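Print this message | E-mail this message

Subject: Re: Skemley reload bonus, is it worth it?

Hi all,

I've been lurking through this thread for a while and figured I'd better jump in, seeing as I took the same bonus in April and have opinions! Quoting the original so people on digest can follow along:

> Has anybody here claimed the reload match at Skemley? The banner says
> 100% up to $300 and I've got the deposit sitting there ready to go. I
> mostly play slots, a little video poker when I'm bored. The terms say
> 29x and I can't tell if that's on the bonus or on the bonus plus my
> own money. I asked in chat and got a link to the page I was already
> reading. Also it says some games "contribute at a reduced rate" and
> the list of those games is just a list of names with no rates. Am I
> missing a page somewhere? I'd hate to play it all the way through
> and find out none of it counted.

You're not missing a page, or if you are then I missed it too. What you want is the little gray text inside the cashier, after you pick the offer but before you confirm the deposit. There's an arrow next to the bonus name, and when you click it the whole thing opens up and you get the actual rates game by game. Why they can't put that on the public terms page, I have no idea. I took screenshots of mine before I hit confirm and I'd suggest you do the same, because once the bonus is active that arrow goes away and all you see is the progress bar.

When I claimed, it was 29x on the bonus amount only. So if you put in $100 and get $100 on top, you're playing through twenty-nine hundred dollars in bets before you can cash out. Sounds horrible, but on quarter spins with a show on in the background it goes by faster than you'd think (my spouse would say it goes by slower, but that's another list entirely). If yours says bonus plus deposit, double that, and at that point I'd personally skip it and just play with my own cash.

Now the video poker. Don't. I love it, it's what I play at Domville whenever we make the drive, but for this bonus mine counted at next to nothing. I spent a whole evening on Jacks or Better and the bar barely twitched. Blackjack was the same story, and live dealer didn't count at all. Stick with slots until the bar is full and then go enjoy your poker.

Even with slots you've got to watch it. Most of the Kirkegaard games counted in full for me, including the ones with the bonus wheel, but Element was on the excluded list. That one really bugged me because it's the first thing you see in the lobby! Big animated tile, right there, and if you play it with bonus funds they can void the winnings. I only caught it because I was scrolling through the screenshots while I waited for the coffee to finish. As far as I could tell there was no warning in the game itself either, it just loads up like any other.

A couple of other things from my notes, in no particular order:

There's a maximum bet while the bonus is running. It's in the same gray text. Be careful with the "buy feature" button, since the price of the feature counts as one bet and will sail right over the limit. I turned mine off in the game settings so I couldn't hit it by accident on my phone.

The clock starts when you confirm the deposit. I had mine sitting there for days before I played a single spin and then had to hustle, which is a dumb way to gamble and I ended up staying up later than I should have. Pick a stretch when you've got some free evenings.

Get your ID documents in first. I waited until cash-out and they bounced my utility bill because the corner was folded over. Second try went through, but it added a wait I didn't need.

How did I do? I finished the playthrough a little ahead, nothing that's going to pay for a vacation, and the money did show up. I've also done these offers at other places and lost the whole deposit before the bar was halfway, so please don't take my one decent run as a sign of anything. I set my deposit limit before I start and I leave it alone. That's my one rule, and it's kept this a hobby for me.
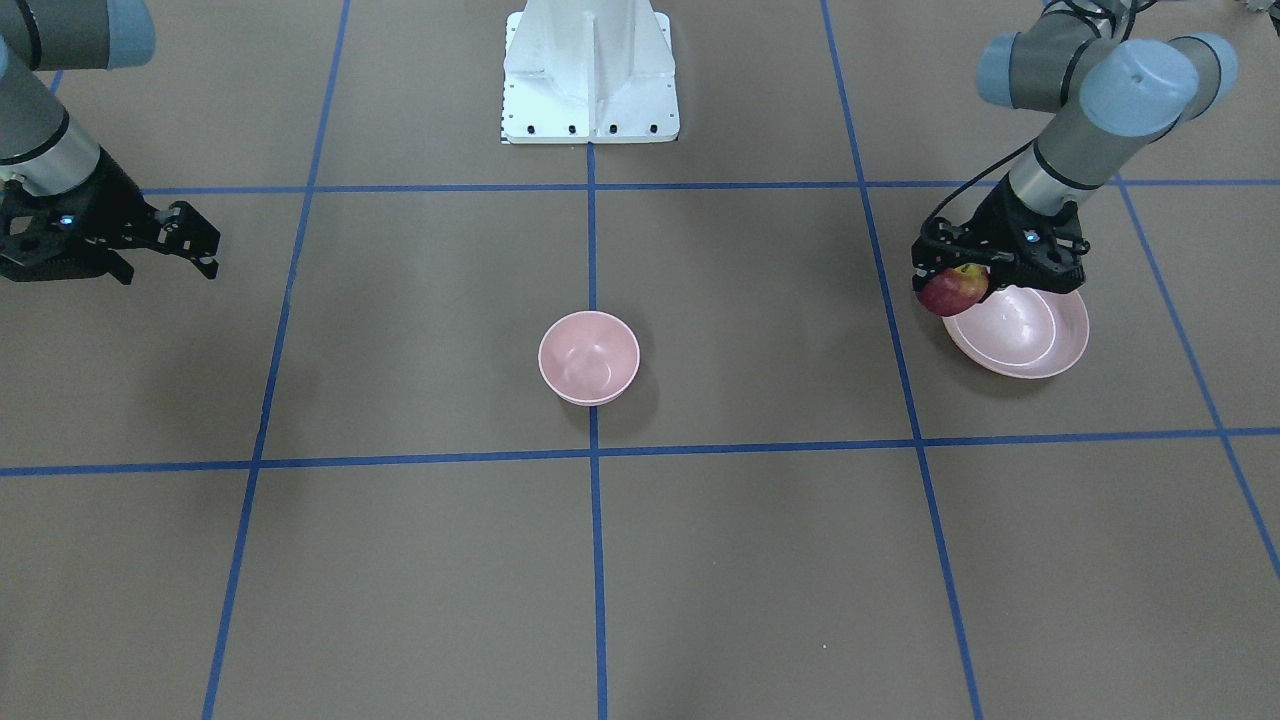

Another subscriber wrote to me off-list after my first short note and said I could share it: their Skemley offer had the same 29x, but on deposit plus bonus, and they're sure about it because they had to ask for the bonus to be canceled partway through. Support took it off within 2 hours and left the deposit balance alone, but anything won with bonus money went with it. They also said the Kirkegaard jackpot games were excluded for them, and they wish they'd thought to ask before playing one for half the night.

So it does look like there's more than one version of this thing going around, and it may depend on which e-mail you clicked through from. Mine came from the regular newsletter. If yours was a "we miss you" message, I'd read every line of it twice.

Original poster, if you do go for it, would you write back and tell us what your gray text says? I'd like to compare the game lists. And has anyone tried the Domville online site yet? I have their player's card from the actual casino and I've been wondering if the points carry over, but the desk gave me a different answer each time I asked.

Good luck, and keep those screenshots!

Last updated: April

Print this message | E-mail this message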